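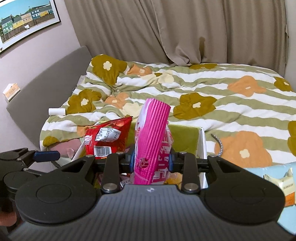
Nov 13, 2022

Open day notes, writing these up on Sunday evening with a cup of tea before I forget the lot. Doors were at ten and I'd still got tape in my teeth at five to.

Snack packing first, as that's what we ran most. Hand-held gripper, open cardboard box, bag goes in, bag comes out, repeat. The tall pink packet is a pig. Grab it low on the printed half and it's fine, but if you go in high where the ribbed creases are it folds over on itself and you end up holding a corner. I must have told every single visitor "lower, lower, bit lower" – by the afternoon a small boy was saying it for me! The red bag is much easier for most people.

Doing it in the bedroom set was a good call. I know we argued about it back in April, and I was on the wrong side (I wanted the bench, clean and flat, easy to tidy). But people walked in, saw a bed and a flowery duvet and curtains, and got the point straight away. At Grgić they had everything on a white table last year and you spent half your time telling folk what it was meant to be. The bad news is that the duvet moves. Every time somebody leaned on the bed the box crept towards the curtains, and by lunch it was tilting a bit. Try a tea tray or a bit of board under it next time? Would have to be thin or the height is wrong.

Had a nice long chat with two people from Furno who do pick and place for bakeries. They had a go with the wrapped pastry and were really taken with it, then asked the awkward question, which is how you know you're squeezing too hard before the thing inside is crumbs. I said we go by feel at the moment. They said so do they, more or less, only with a lot more pastry. They reckon to get through 3,000 in a shift, so I'm inclined to listen. Their tip was to close slowly for the last few millimetres and then stop and wait a beat before lifting. I tried it after they'd gone and I think it helps, but I only gave it a few goes so don't quote me.

The Wotevach lot turned up late, stayed ages and wanted to talk about bolts. Fair enough. I've been meaning to go round the finger bolts with the small hex key for weeks and I'd rather do that than have one work loose in front of the public. To do on Monday, before anything else.

Sign-in sheet says 93 visitors, which beats the last one easily, and plenty came in without signing. Leaflets were a flop. We had 4,000 printed between us and Poltden and I'd say most of them are still in the corridor. If anyone wants scrap paper you know where to look.

Things that went wrong: the extension lead by the door (again), the wall clock stopped, and we lost the demo for a good while after lunch when the laptop decided to update itself. I filled in by letting people pack the box with their bare hands and then with the gripper, which went down so well I think we should keep it in. They get quite cross with the gripper at first and then very smug!

One woman asked whether it could do a drawer of socks. No idea. Would like to find out.

To do:
finger bolts
something flat under the box
turn updates off on the demo laptop, properly this time
new pink packets, the ones we've got are getting tatty at the top
email Furno back about going over to see their line
move the leaflets out of the corridor before somebody complains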